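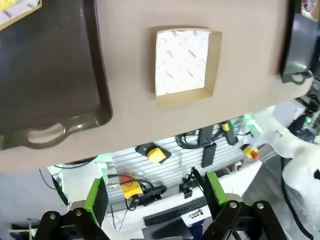
4. The liner and the tray

4.1 What a liner is supposed to do

The printed paper liner has received very little attention in the writing on takeaway food, most of which is concerned with the box. The neglect is understandable. A box can be stacked, dropped, crushed and measured, and there are standard ways of doing all four. A liner mostly lies there. Yet when we asked counter staff in Sultville which part of serving a doughnut took the most patience, the box came a poor fourth, behind the liner, the till and the public.

The trade literature gives the liner two jobs: to keep grease off the board and to carry a printed message. Staff gave it a third, which was to make the tray look as if somebody had meant it. We call this last property "dressing", after the usage of Rosenthal, who ran a bakery counter before she joined the study and is still inclined to straighten other people's napkins. A tray is dressed if the paper covers the floor, sits square to the walls and shows its print the right way up. By this standard a great many trays in daily use are only partly clothed.

The cause is largely geometric. Square food trays with flared walls are wider at the rim than at the floor, and the liner has to be cut for one or the other. Cut to the rim, it rides up the walls and folds over the top, where it catches sleeves. Cut to the floor, it slides about, and wherever it slides from, it leaves a bare strip. The Dewan catalogue sidesteps the matter by describing its sheets as "suitable for trays", a claim with which it would be hard to argue.

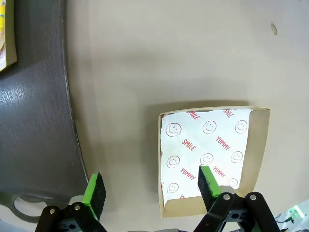
Figure 2. Open kraft tray with printed liner. Brown board shows along the right side and the near edge.

The tray in Figure 2 would score low for coverage and rather well for cheerfulness. Eight smiling faces are printed on the sheet in red outline, with SMILE and YUMMY set diagonally between them. The design has one practical merit that we had not expected to be writing about. Because the words run at a slant, a sheet put down slightly crooked looks much the same as one put down straight. Liners printed in level rows, such as the striped sheets used in our October pilot, show an error of a few degrees from across the room. Several participants asked whether the slanted print had been drawn with them in mind. We put this to the supplier, who replied with a price list.

4.2 Scoring

Dressing was scored on the Prorari scale, which runs from bare board to full cover with no overhang. The scale was drawn up for pie dishes and takes some persuading. Two changes were made for the present work. Overhang is scored separately for each wall, as a liner folded over one rim is a nuisance and a liner folded over all four is arguably a style. Print direction is recorded only where a direction exists; a smiling face has a right way up, a polka dot has not, and one early scoring meeting was lost to a pattern of lemons.

In all, 1,156 trays were scored. Both scorers saw every tray, working from opposite sides of the table, and then compared sheets. They agreed on 82 per cent of the trays at first sight. Most of the remaining disagreements concerned creases. One scorer treated a creased liner as a smaller liner, the other as a liner of the same size having a difficult day, and after some discussion the first view was adopted. 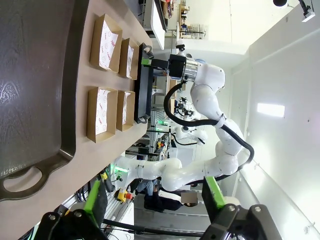
Trays were dressed before anything was put in them. This sounds too obvious to state, but it is far from universal at the counter, where a late liner is sometimes worked in under a doughnut with the flat of the tongs. We excluded the practice on the grounds that it cannot be scored fairly and is painful to watch.

Setting out several trays at a time helped. Participants who opened and lined them in a batch, then filled the batch, scored higher for coverage than those who took each tray from flat board to finished doughnut before starting the next. The batch workers also tended to go back and correct an earlier liner when a later one came out better. Those working singly never did this, having nothing to be ashamed in front of.

4.3 Loading and carrying

A lined tray is easily undone by its contents. The doughnut goes in ring-side up and, if it is lowered straight down, holds the paper in place. If it is pushed in from one side, it takes the paper with it, and the far wall acquires a ruffle. Glaze makes matters worse for a minute or so and then better, at which point the doughnut and the liner are for most purposes one object.

We then looked at what happens when the small trays are set on a larger one for carrying. Participants were given handled serving trays and left to choose their own arrangement.
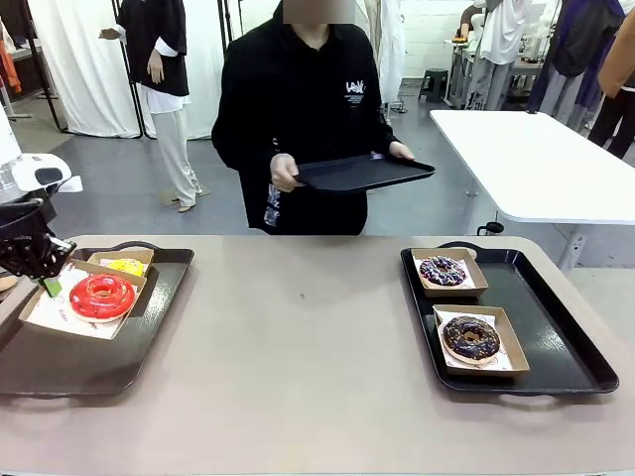
Pallus, Issue 2, p. 71

Pairs were the favourite. Two boxes on one serving tray leave room for the hands, and they may be set side by side or with one a little behind the other, an arrangement that participants called "staggered" when they had done it on purpose. Flavour had a modest effect. Plain glazed rings, whether red, yellow or chocolate, were put down wherever there was space. Those with sprinkles were given the better position and, in several trials, a quarter turn to show them off, though one side of a ring doughnut is hard to tell from another.

Liner scores fell only slightly between loading and the end of the carry. What loss there was came when the boxes were pushed up against the raised rim to stop them sliding. The wall gives, the paper lifts, and a corner of the floor comes into view. A participant in the Friday session avoided this by leaving a gap all round and walking very slowly. Her trays scored highest of the group, and we would not recommend her method to anyone with a queue.

4.4 Limits

All the trays were square and all the food was round. We have no data on the éclair, which Rosenthal regards as a separate discipline. Nor did we test the liners under anything hot, and the remarks on glaze in 4.3 should be read as applying to doughnuts at the temperature of an ordinary room. Spare sheets were kept for a repeat count of the creases, which is reported in Section 5 together with the results for the lemons.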